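Vemus Sauces — Filling and Weighing Assistant (part-time), Pesville

Published Friday, September 19, 2025

Vemus is a small maker of dressings and table sauces. We sell to cafés and to two shops in Pesville, and from August we also prepare small tasting portions for our customer Claltalex. For this work we are looking for one more person in the filling room.

What you will do

You will fill cups and bottles by hand, weigh each portion and write the weight in the daily book. A usual portion is 200 grams, and the large one is 500 grams. You will also wash the bottles and caps, wipe the scales, and put labels on the finished goods. Last year we sent out 2,964 portions, so the work is steady but it is not a factory line.

What we ask from you

A calm hand and good attention to small numbers. Experience in a kitchen or a canteen is welcome — it is not required. You should be able to stand for most of the shift and to read and write simple English. A food hygiene certificate can be made with us in the first month, and we pay for it.

The cup, the scale and the squeeze bottle at the white table:
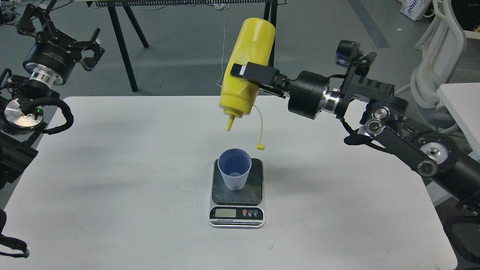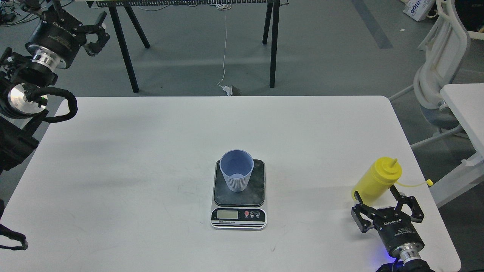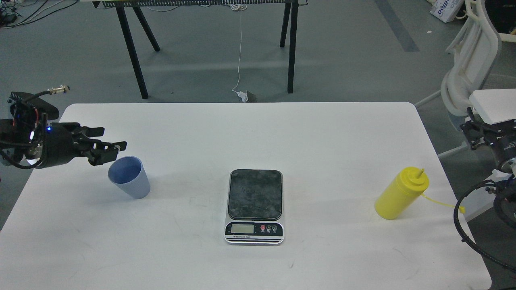
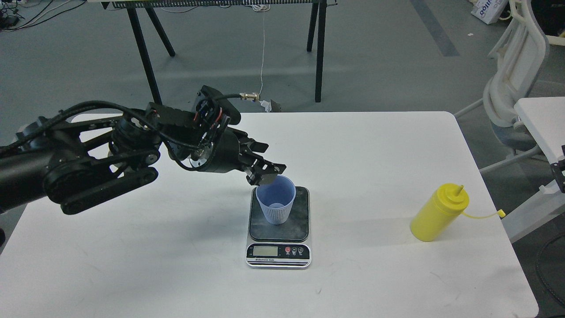 Applicants who pass the first talk are invited to a short practical trial at our site in Yakubu Road. It takes less than one hour and is paid as a working hour. You will be given a light blue cup, an electronic kitchen scale and a yellow squeeze bottle with its cap on a strap, and you will be asked to set the scale to zero with the cup on it and then fill to the weight on the card. Please take your time, we look at the care and not at the speed.

Hours are Monday to Thursday mornings, with some Fridays before holidays. Please send a short letter and your telephone number to Naa Ayaaba, Filling Room, Vemus. A CV is helpful but one page is enough.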